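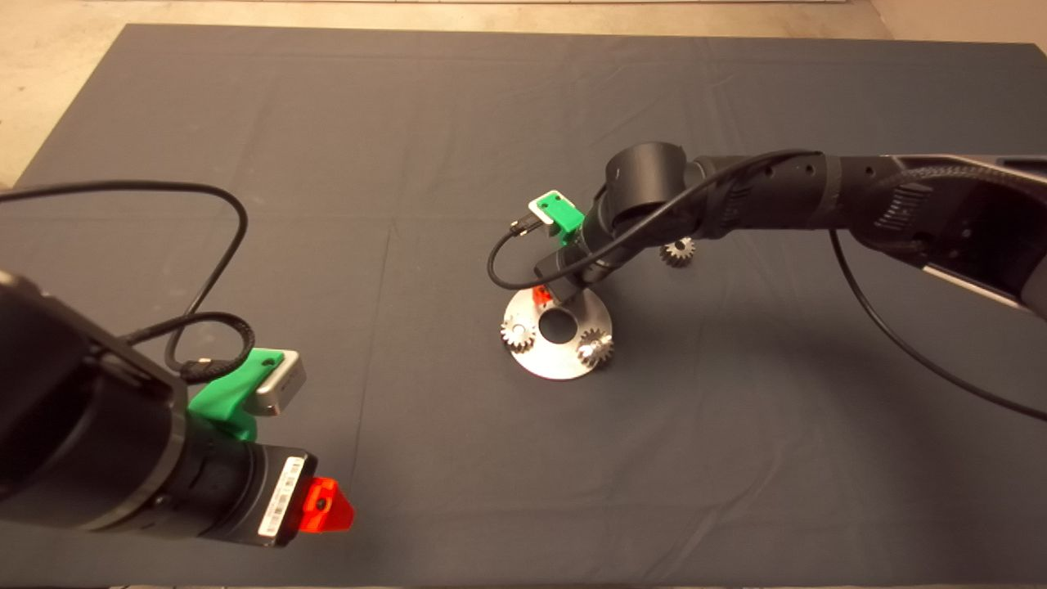 Hilkka Eskola told me straight off that a cloth on a worktable is a nuisance, it creeps and it hides the small bits, and she'd sooner work on bare wood. I did take her point (she's sorted more hardware than I ever will!), but I kept coming back to the noise, and to what a dropped part does to a varnished top.

4.2 Covering the table

Figure 3. Round metal plate with a large central hole, lying flat on the dark grey cloth.

So we went with cloth for all the handling sessions at Torneck, and I'm glad we did. A flat metal plate on a hard top is a real pain to pick up, as anyone who's chased a coin round a shop counter will know, and a bit of give underneath lets you get hold of the rim. Dark grey suited us too – bright metal shows up on it nicely, even the thin pieces. The plate in Figure 3 has faint creases and fold lines in the cloth around it, and I did wonder whether we ought to iron them out. Kauko Huttunen thought we should. We tried it for one afternoon in September, found it a terrible faff and went back to smoothing the cloth by hand before each session.

Of the 3,927 pick-ups we logged, 2,301 were done on cloth, and the rest come from the earlier bare-table sessions described in 4.1. I've kept the two sets apart in everything that follows.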